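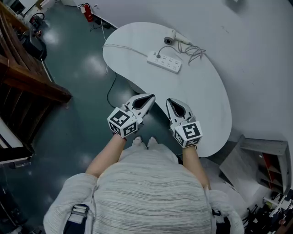 Can a Machine Tidy Up Yet?
Project report, Đạt Vương and Ilse Hagedorn

We started in May with what we thought was a small question: could a gripper clear a cluttered table the way any of us does after dinner, without thinking about it? We picked cables and a power strip for our chore, partly because every home has them and partly because Ilse's desk was already full of them (sorry, Ilse!). We called the project Kadarar and wrote down 60 tries, each one a single item to be picked up and put in a tray.
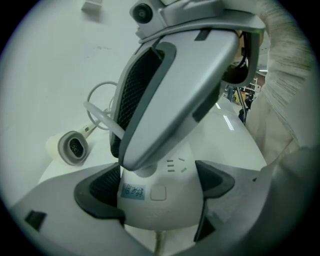
Reading time: 2 min (201 words)

The fingers did nicely with solid, chunky things, and we were honestly a bit proud the first time a plug went straight into the tray. Of the 60 tries, 34 ended the way we wanted. Cords were another story, sliding off or dragging their neighbors along, and more than 20 of our tries were cords. A person feels a cord slip and squeezes a little harder, and our program had no good way to do that. So for a bare table with a few solid items on it, we would say almost. For the tangle behind your television, please keep doing it yourself for now.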